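Progress report: Furis sample clearance and remastering project
Reporting period ending February 2022
Submitted to the Qureshi Fund for Recorded Music

1. Purpose

The grant covers the transfer, cataloging and rights clearance of the Furis label's funk and soul master tapes, held at Flesthorpe. Work follows the plan agreed last May. The report covers transfers, rights and budget.

2. Transfers

The inventory lists 666 reels. To date 309 have been transferred at 96 kHz, 24 bit. Multitrack reels were taken first, as they hold the isolated drum, bass and horn parts that producers ask for most often. Stereo mixdowns are next in the queue.

Seven reels showed sticky-shed and were set aside for baking. Two of these also have failed splices in the leader, and will be repaired before any playback. Azimuth was set per reel from the test tones where tones exist. Where they do not, the engineer aligned by ear on the hi-hat or tambourine, and the log says so.

Speed is still a problem on the early four-track sessions. Several run slightly sharp against the released 45s. We have kept the transfer at nominal speed and noted the offset in the catalog — no correction is written to the archive file.

3. Rights

Writer shares are confirmed for all titles on the first two LPs. The third LP is slower. Session paperwork gives the band name only, and the publisher's split sheet does not match the label copy on two tracks. Both tracks are held back from licensing until the split is settled in writing.

The short-form license (loops under eight bars, no vocal) is drafted and with counsel. The long form will follow.

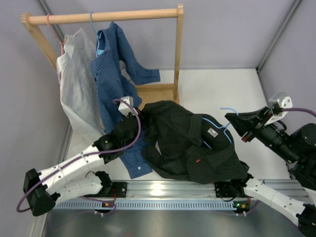
2 min read

4. Catalog

The Huvia database now carries tempo, key, personnel and reel position for each transferred title. Break sections are marked by start time only. End times were dropped from the schema after the first test batch, where two catalogers rarely agreed on them.

5. Budget

Spending is within plan except for tape stock and boxes, which are over by $3000. We ask to move this sum from the travel line, which is unspent. No increase in the total is requested.

6. Next period

Baking and transfer of the set-aside reels
Start of stereo mixdown transfers
Written settlement of the two disputed splits
Short-form license issued to the first applicants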